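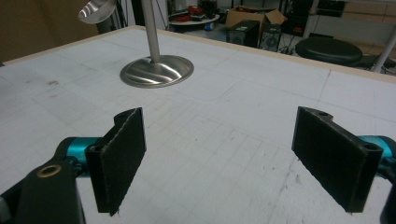
5 min read

Gelano: hand-held gripper demos on a gridded table

Hi! I'm Triin Toom and I look after Gelano, a smallish set of tabletop demonstrations for training manipulation policies. I wrote most of this page on 5 June 2024 while a very long upload crawled along next to me, so it rambles a bit. If you only want the loading notes, skip down to "What's in an episode."

What it is

Gelano has 311 episodes, all recorded with a gripper you hold and squeeze yourself. There's no robot arm in any of it. You pick the thing up, walk it over to the object, close the fingers, and the camera on the tool sees everything from the tool's point of view. I started out with teleoperation and my demos were painfully slow, with lots of hovering and second guessing. By hand I move more or less the way I'd move anyway, and the policies we train on it (the code is in a separate repo called Sturular) hover a lot less too.

Of the 311 episodes, 213 are plain pick and place. Another 96 are pushes and slides, where the fingers stay open or half open and nudge something across the surface. I love those, they're my favorite part of the set! The last two are long free-play takes with no goal label. I left them in because a couple of people asked for them, but please keep them out of your training split unless you really mean it.

The fingers

Both fingertips are flat black pads with a fuzzy surface a bit like felt. Earlier I used smooth rubber, and it grabbed so hard that sliding tasks turned into accidental picks. The fuzzy ones let go when you want them to. They do collect lint, so I go over them with tape at the start of each batch. The teal connectors behind the pads are handy if you want to find the fingers by color, and I use them for exactly that in the width estimate (more on that below).

The stroke always starts wide open. If your first observation shows half-closed fingers, you've loaded a trimmed episode from the middle, so check your offset.

The table

It's a big white table with a faint gray grid on it. The grid is for me, so I can put objects back in sensible places between takes. Don't use it for calibration, please. The lines are too pale in some lighting and I never measured them properly. There are also pencil marks all over, including a curved line or two, plus scuffs and little brown specks. I clean up now and then but I don't scrub between takes, so the marks change slowly over the set. A policy that has only ever seen a spotless table is going to have a bad time in a real kitchen anyway.

The metal stand with the round domed base shows up in a lot of episodes. It's polished stainless steel and it throws bright streaks, which drove my first depth model completely nuts. Treat it as an obstacle. It is never the target. The room behind the table is in view as well: speakers with their cables on the floor, an open cardboard box, a stool, shelves. I don't mask any of it. If you'd like a cleaner background, crop the top of the image, but test before you commit, as my own results got worse when I cropped too much.

What's in an episode

Each episode folder has the video, a pose track for the tool, a finger width track, and a small text file with the task sentence. Task sentences are short and lowercase, like "slide the cup to the left" or "put the sponge in the bowl." I typed them all myself and there are typos. I fixed the ones that changed the meaning and left the rest.

Finger width comes from the video, by tracking the connectors. When one of them slips out of view the value gets held at the last good reading and a flag goes up. Use the flag! I forgot about it once and spent two evenings hunting for a bug in Sturular that was never there.

Poses are relative to the first observation of the episode. There's no shared world origin, so you can't line up two episodes by their coordinates.

How I record

I do batches of 21 takes and then stop, even when it's going well. After that my wrist gets lazy and the approach angles all start to look the same. Between takes I move the objects, turn at least one of them around, and start from a different side of the table if I can reach. Failed grasps stay in if I recover within the same take. If I drop something on the floor, the take goes.

Known problems

Almost everything is right-handed. Carrilho, the left-handed batch, is planned for November and will be its own download.

Fast moves blur. Pose tracking mostly survives it, but some slides have a visible jump near the end.

Shiny things again: reflections on the stand sometimes get picked up as features and the track wobbles for a moment. The Plarside cleanup script smooths most of that out. Run it with the default settings first.

Using it

Research and teaching are fine, and so is poking around for fun. If you train something on Gelano, open an issue and tell me how it went, especially the pushes. Corrections to task sentences are welcome as pull requests, one episode per commit.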